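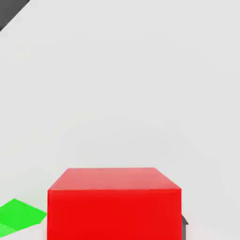 # Golirness open day: notes and data card

Tags: Robotics > Simulation > Site visits

This folder holds what Natness handed out at its open day on 2023-03-02, plus my notes. Read the notes before you train anything on it.

## What was shown

The demo was a cube-to-target task in simulation. A red cube, a flat green square for a goal, a pale floor with two dark gray shapes at the edges. Dorian Baudry ran it from a laptop and Mieke Verschueren took questions. We were told the policy had been trained entirely on rendered data and would move to a real arm "with minor tuning." The real arm, a Rey, stood switched off all afternoon.

I asked to see one run with a patterned floor. Mieke said that was planned. I asked what counts as success and got two different answers – one from her, one from the slide behind her.

## What is in the folder

- `episodes/` – 2000 simulated episodes, 48 steps each
- `heldout/` – 10 episodes, same floor and lighting settings as the rest
- `labels.csv` – success flag per episode, written by the simulator
- `handout.txt` – the text of the slides, retyped by Josiane Charpentier

## Known problems

The held-out set is too small and too much like the training set to tell you anything about transfer. Plain bright colors on a blank floor are easy to separate, so a good score may only mean the model can find red.

The success flag is true if the cube touches the goal square at any step, even if it slides off again. The handout says "placed on target." I would not call it that.

4 episodes have no label. Odette Chevalier wrote to Kanano, who built the simulator, and has had no reply.

There are no contact forces in the logs. Anyone hoping to study grasping should look elsewhere.

## Use

Fine for checking that a data loader works. I would not quote the demo's success rate in a paper until someone outside Natness has seen the Rey do the task. Ludivine Baudry has offered to arrange a second visit and I have said yes, if the arm is on.

Related

- Kanano simulator: install notes
- Relabeling success flags by final step
- Golirness open day: program

Contact the Golirness maintainers | Back to top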